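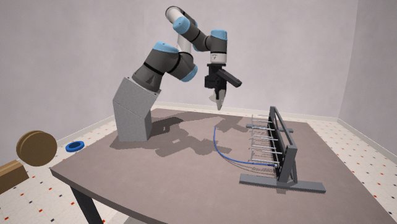

Registration of House Churches in Irkholm: A Second Year of Delay

Sat 20 February

The provincial office in Irkholm has again deferred its decision on the registration of 75 house churches, most of them in the rural districts north of Iretville. Applications were first submitted in October of the year before last. Under the present rules, a congregation without a certificate may not rent a hall, print literature or receive visiting clergy.

Kátia Bittencourt, whose survey of the region I have cited here before, recorded 353 complaints over the same period. Of these, 190 concerned meetings interrupted by local police. Only 2 led to a formal reply – both from the Adgate district, and both declining to comment.

The province maintains that the delay is administrative. I find this difficult to accept, given that applications from sports clubs were approved within weeks.

Readers who wish to write to the registrar should do so by letter. The Magalhães parish newsletter has printed the correct postal address.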